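Lemley Workspaces — Frequently Asked Questions
Lighting and cooling in the Grarnville units

What is included in the rent?
Ceiling lights, air conditioning and the electricity for both are included. Equipment you bring in yourself is metered separately once you pass 3000 kWh in a lease year.

Can I change the ceiling lights?
You can ask us to. Please don't open a fixture or move one yourself, even if you are a licensed electrician. Send the request through the tenant page and Santoso Electric will contact you to set a time. Swapping a tube or a bulb of the same type is free. Moving a fixture is charged to the tenant.

Why are there different kinds of lights in one unit?
The units were fitted out at different times, and lights were added as tenants asked for them. Tubes and recessed lights are often on separate switches, so you can run one set without the other.

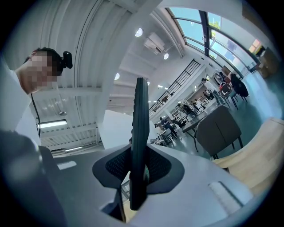
Recessed lights, strip lights and a wall-mounted air conditioner under a corrugated metal ceiling.

One of my lights is dimmer than the others. Is that a fault?
It may be an old tube. Report it with your unit number and we will replace it within 2 working days.

Can I hang things from the ceiling or the beams?
No. Signs, plants, cable trays and shelving must stand on the floor or be fixed to a partition. Hooks and clamps on the beams are not allowed — this includes magnetic ones.

How do I use the air conditioning?
Each unit has its own Zeltus remote. Keep tall furniture at least 20 inches away from the air conditioner so the vents stay clear. We clean the filters every December and whenever a tenant reports weak airflow.

The rain is loud on the roof. Can anything be done?
Metal ceilings do carry the sound. Tenants may put up freestanding acoustic screens up to 96 inches high without asking us first. Anything taller needs written approval.

Last updated 06/07/2019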